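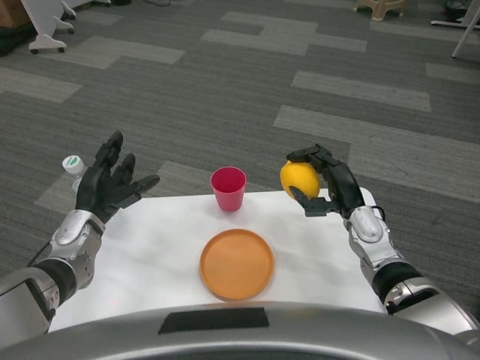

Home Features Mobile Networks Reviews Subscribe

Messages Beyond the Last Tower

Owners of the Neser handset will be able to send short text messages outside cellular coverage beginning in September, when the manufacturer, Bulo, releases its next system update. The feature will be offered first to customers of Hemovum, a regional carrier whose territory includes long stretches of highway and grazing land without a signal.

The company has chosen a cautious start. Messages will be limited to 120 characters, and each subscriber may store five contacts for use in satellite mode. Voice calls and photographs are not supported. Under an open sky, Bulo expects delivery to take about 3 minutes, although dense tree cover may lengthen the wait.

"Our customers asked for a dependable way to tell someone where they are," said Zübeyde Kozan, who directs network services at Hemovum. "We did not wish to delay that while larger features were being prepared."

The software that selects a satellite and schedules each transmission was developed by Siddiqui, a supplier of radio components. Its engineers spent eight months reducing the power the phone consumes while searching for a connection. Early test units lost much of their charge when carried in a bag, where the antenna could not find a clear path and continued to try.

Asif Magsi, who leads the handset program at Bulo, said the phone now pauses after repeated failures and asks the user to move to open ground. The prompt can be dismissed, and unsent messages remain in a queue until coverage returns.

Pricing has not been settled. Hemovum intends to include the service in its existing rural plans and is reviewing a daily charge for other subscribers. Customers with older Neser models will not receive the update, as those phones lack the required antenna.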